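Promerholm Workshop Notes: Teaching a Cable Task by Remote Control

The following tips are intended for operators who record demonstrations at the Bremby bench. They apply to both hand guiding and remote control.

Before recording
Set the controller to the low speed limit, 40 millimeters per second, for all work near connectors. Route the spare length of cable so that it can follow the wrist without pulling. Check that the locking tab on the plug is intact. Discard any cable with a broken tab.

During the demonstration
Approach the port in a straight line and pause briefly before insertion. Keep the grip on the body of the plug and off the tab. If the plug meets resistance, back away and begin the approach again. Do not twist the wrist to force it in. Hesitations may be left in the recording; collisions should be marked and removed.

Operators using the Manon hand controllers should rest their elbows on a firm surface. Short sessions are preferred, with a break after every 40 attempts. 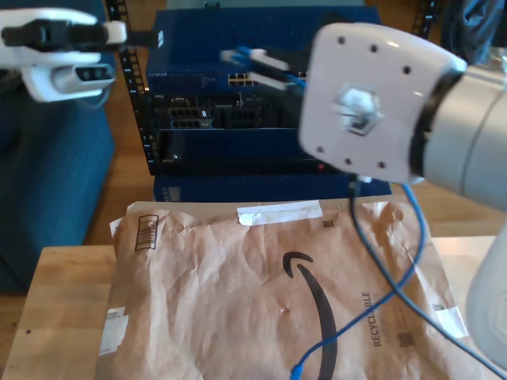 Vary the starting position of the arm between attempts, and change the target port from time to time. A set of roughly 250 clean recordings has proved sufficient for a single type of plug.

After recording
Save each session under the task name and port number. Return the arm to its rest position before switching off the controllers. Worn finger pads are to be replaced with the Bozkurt type only.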